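Tranov Coaster, red, single
Reviewed by Raymonde Ouellet

I bought one coaster. The Tranov site wanted me to have eight, and kept saying so at checkout, but I live with one glossy dark table and one habit of setting glasses on it.

It's small, round and red. It weighs next to nothing, which means a cold glass will sometimes pick it up and take it along, then drop it on your foot at a moment of its choosing. Two months in, the color has held up through coffee, soup and a February cold's worth of tea. My old Bergeron ones curled like potato chips by then.

The trouble is everything else. A coaster protects a few inches of table, and I own a lot more table than that. Papers, tray, bottles and books all land on the bare finish - the coaster just sits among them looking responsible. 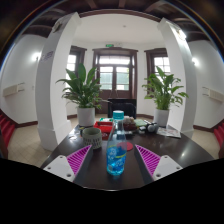

Will it hold a big mug? Anything up to 38 ounces stood fine on mine, though the wider ones hang over the rim a little.

Four stars. I may still get the eight.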